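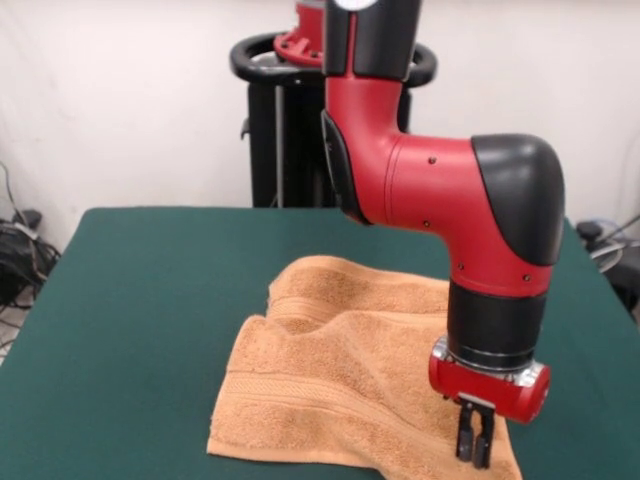
How many times can you use a bath towel before it needs washing?

Three times is a good rule for most households, as long as the towel is spread out to dry fully between uses.

That was how my conversation with Mirko Gentile began, and it lasted well past the hour he'd set aside for it. Mirko has looked after towels for some 12 years, first in the laundry at the Yorath guesthouse in Bustby and now on his own in Kurkstead, where he takes in linens from small inns and teaches people to wash, mend and fold what they already have. I went in thinking I knew how to fold a towel. I came home and refolded my entire closet before dinner, and I'd gladly do it again!

He starts everyone with the same kind of towel: plain terry cloth, bath size, with a woven band near the end. He likes a color you can see the loops in, and a light orange or a tan suits him better than white.

"White hides the texture from you," he says. "With a tan towel you see the shadow in every fold. You see where it's lying wrong."

The band matters more than I'd ever imagined. I had always taken it for decoration (and it is pretty), but Mirko uses it as a ruler. The ridges run straight across the cloth, so when the band is straight, the end of the towel is straight too. He runs a thumb along it before he does anything else. Sometimes it puckers after a few washes, and then he pulls it gently from both sides while the towel is still a little damp.

"People tug the corners. Don't tug the corners. Hold the band at both ends and give it a slow stretch, like you're opening a newspaper. Then let go. You can do it a second time if it's stubborn."

I asked him what he does when a towel comes to him in a heap, which is how mine always come out of the dryer.

"I love a heap!" he said, and he meant it. "A heap is where you learn. Anybody can fold a towel that's already flat. The first thing is to find a corner. You lift the top layer a little, and you look for a hem. If you find the band first, follow it with your fingers until it stops, and there's your edge. Follow the edge and there's your corner."

He had me try it with my eyes shut. It took me far too long the first time, and I ended up with two edges of the same fold in my hand, very sure that I had found a corner. The second time I slowed down and felt for the stitching, and there it was, a hard little square of doubled cloth. I'm a grown adult and I cheered.
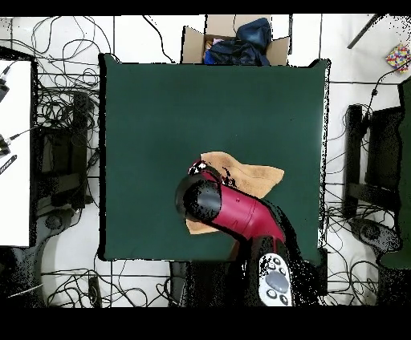 Tan cloth on the green tabletop, with blue fabric in the open box beyond.

Mirko has strong feelings about surfaces. He'll fold on a bed if he has to, but he much prefers a table, and he wants something on it that contrasts with the towel. Dark green is his favorite.

"I had a beige table once, at Yorath, and beige towels. Terrible. I was folding by memory. On green you see the whole outline of a tan towel right away, every corner. You can see if one end is sticking out underneath."

He also doesn't want the surface to be too slick. Terry grips a cloth cover a bit, so the bottom layer stays put while you bring the top one over. On a bare, polished table the whole towel slides toward you, and you end up chasing it.

The fold he teaches is simple. Spread the towel out with the long side facing you. Bring the left end over to the right so the bands meet, and smooth it from the fold outward with a flat hand. Fold it in half again the same way. Then take that long piece and fold it in thirds, with the last third tucked under so the rounded edge faces the front of the shelf.

"Thirds, please," he says. "Halves make a big floppy square and it falls over in the pile. Thirds stand up by themselves. And do your smoothing early. If you leave a wrinkle in the first fold, you've got four of it by the end."

When he worked at Yorath, the linen room held 353 towels, and he still remembers the number from the inventory every January. That was the month the guesthouse closed for cleaning, and he would go through the shelves one towel at a time, checking hems and sorting out the ones that had gone thin. The thin ones got cut down for cleaning cloths. He kept the best of the worn ones for himself, and he says there is no softer towel in the world than one that has been through a guesthouse laundry for years.

We got onto storage next. Mirko keeps colors apart, because a mixed stack makes him dig. Dark blues live together, pale things live together, and anything waiting to be sorted goes in a cardboard box with the flaps open.

"A box is fine! People apologize to me for using boxes. If the box is dry and clean, use the box. Just don't close it on anything damp."

He has a house detergent too, a plain unscented powder he mixes in small batches and labels Kirex. I hoped for a secret recipe. What I got was a lecture on using less of it.

"Half of what you think you need. If your towel feels stiff, that's probably old soap in the loops. Wash it once with no soap at all, hot as the label lets you, and shake it hard when it comes out. Really snap it! You want those loops to stand up."

And fabric softener? He made a face. It coats the cotton, he says, and a coated towel pushes the water around your back when it should be soaking it up. I've since stopped using it, and my oldest bath towel is already drying me better.

Before I left I asked him to look at the towel I'd been practicing on. He lifted one corner, found the band, and gave it that slow stretch.

"Good," he said. "Now do it again from the heap."

We use cookies to remember your settings and see which articles are read. By continuing to browse you accept our cookie policy. Accept | Manage choices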